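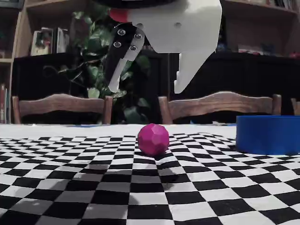
Before you fall in love with a piece of vacant land, sit down with the plat and find out how much of it you can build on. I know, I know, you want to go walk it, and you should, but an hour at a table will save you a lot of gas. The number in the listing is the size of the whole lot, and the number you care about is what's left in the middle once the town has taken its setbacks off every side. I always picture the side setbacks as those two gripper fingers: one comes in from the left, one comes in from the right, and your house has to fit in the gap. On a wide lot you hardly notice them. On a skinny one they can just about touch.

My own lot is on Etau Road in Bistdale, 146 feet across the front and 286 feet deep, so a little under an acre. I'll use it as I go along, mostly so you can see where I messed up.

Get the right piece of paper

You want the recorded plat or survey, from the county recorder or whatever your county calls that office. The tax map is a different thing and it's usually the one the listing agent sends you! Tax maps are drawn so the assessor can find parcels. They're fine for seeing who your neighbors are, but the lines can be off by a good bit, and mine was drawn with the back line straight when it has a bend in it.

If there's a survey on file, ask for a full-size copy. The little printed ones are murder on the eyes. While you're at it, ask for the deed, and check that the measurements on the deed match the ones on the plat. If they don't match, stop there and call a surveyor before you spend another dime.

Draw it yourself

Yes, by hand. I use graph paper and a pencil and I let each square be 2 feet, which means taping sheets together for anything decent sized. You could do it on a computer (I used Plotix for my second go at this and it was pretty painless once I found where they hid the scale setting), but I think you understand a lot better after you've drawn it on paper once.

Start with the front line along the road. Then work your way around the lot, going by the bearings and distances on the plat, until you're back at the corner you started from. If your last line misses the first corner by a mile, you've read a bearing backwards. I did that with the bend in my back line and ended up with a lot shaped like a boot.

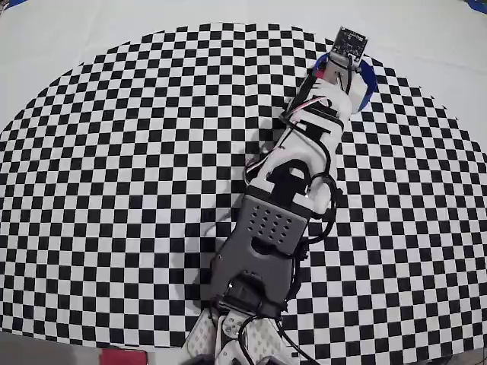

Once the outline closes up, call the zoning office and ask four things: what zone is it in, what are the front, side and rear setbacks, what's the most lot coverage they allow, and is there a minimum frontage. Write down who you talked to. The woman in Bistdale was so nice about it, she mailed me the page from the ordinance with my zone highlighted.

Now draw the setback lines inside your outline, in a different color. One little trap with the front: some towns measure from the edge of the pavement, some from your property line, and some from the center of the road. Ask! My property line starts well back from the pavement, and I'd been measuring from the wrong place for two weeks.

Add the stuff that isn't a setback

This part takes longer than you'd think. Go through the deed and the title report looking for easements. The common ones are power lines, drainage, and a shared driveway. You own that ground and pay taxes on it, but you mostly can't put a building on it. Shade them in.

Next do the wet areas. Flood maps are free to look at online, and wetlands have their own maps, though a map can miss a soggy corner. Mine did. There's a low spot on the east side, with a drop of 6 feet from the road, and in spring it squishes. I shaded it in even though no map told me to.

Then there's the well and septic, if you're out where there's no town hookup. They have to be a certain distance from each other, from the house, and from the property lines, and the distances come from the health department (a whole separate phone call, sorry). Leave room for a backup septic area too if your county wants one. I had Esther Ndung'u come do my soil test, and she talked me into moving the drain field uphill before I'd even picked a house plan. Best advice I got all summer.

See what fits

Cut out a piece of paper the size of the house, to the same scale, and slide it around inside whatever's left. Do the garage too. And don't forget the driveway, the deck, and somewhere to turn a car around, because backing out onto a busy road gets old fast. Check whether your town counts decks in the lot coverage. Some do, some don't.

If the house fits with room to spare, great, go walk the land and take your drawing along. Look for the corner pins, which are often iron rods with a cap on top and often buried under leaves. If you can't find them, have the corners marked before closing. I used Gethin, a small survey outfit, and they had it done in a morning in June, with pink ribbon on every corner.

If the house only fits with an inch on either side, I'd be careful. You can ask for a variance, but that means a hearing and a fee and your neighbors getting a letter about it, and the answer can be no. If you're going to try it anyway, write it into your offer so you can walk away with your deposit if they turn you down. Your agent or attorney will have wording for that.

Keep the drawing when you're done. I've pulled mine out for the fence, for the shed, and again last month when the propane guy wanted to know where he could dig.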